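Flerkance table-top packaging set

README

Overview

Flerkance is a small collection of notes and pictures about printed household packaging as it sits on tables at home. It covers the sort of boxes people open in a kitchen and then leave lying there: wraps, bags, small utensils, refills. The subject is the printed side of the box, mainly the drawn instructions, and the surface under it.

The set grew out of Drirneck, an earlier list of kitchen cupboard contents kept as a plain spreadsheet. Drirneck had no pictures. The item names were carried over where they still made sense and the rest were dropped.

Contents

There are 300 entries, split across 7 folders by type of surface. Each entry has one picture and one text file with the same name. The text file gives the surface, the kind of packaging, the main colours of the print and whether any instructions are drawn or written.

Wooden tops make up the largest folder. Pale wood was kept apart from dark wood because the grain and the daylight make a clear difference to how the card looks on it.

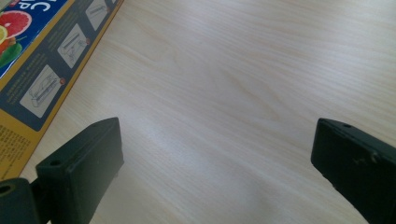
Instructions are recorded as "drawn", "written" or "both". Drawn means line illustrations, usually in panels, with a hand doing something to the product. If the panels can be seen but it is unclear what the hand is holding, the entry says "drawn, object unclear" and leaves it there. Please don't fill these in from memory of the product.

Lettering is only copied out when the whole word can be read. Part words are entered as "partial". Food photographs on a box are noted under print, never under contents, as a picture of fruit says little about what is inside.

Known problems

Nearly all entries were made in daylight, so lamp light is poorly covered. Colour names were left to whoever wrote the entry, and "cream" and "beige" are used for much the same thing. The Wibisono folder still has 6 text files in the old layout, with the surface on the last line.

Changes

Version 3 merged the two cardboard categories and removed the brand field. The October version will move the Pirnex entries into the main folders.

Corrections go to Minoru Kobori. Give the entry name and the line to change.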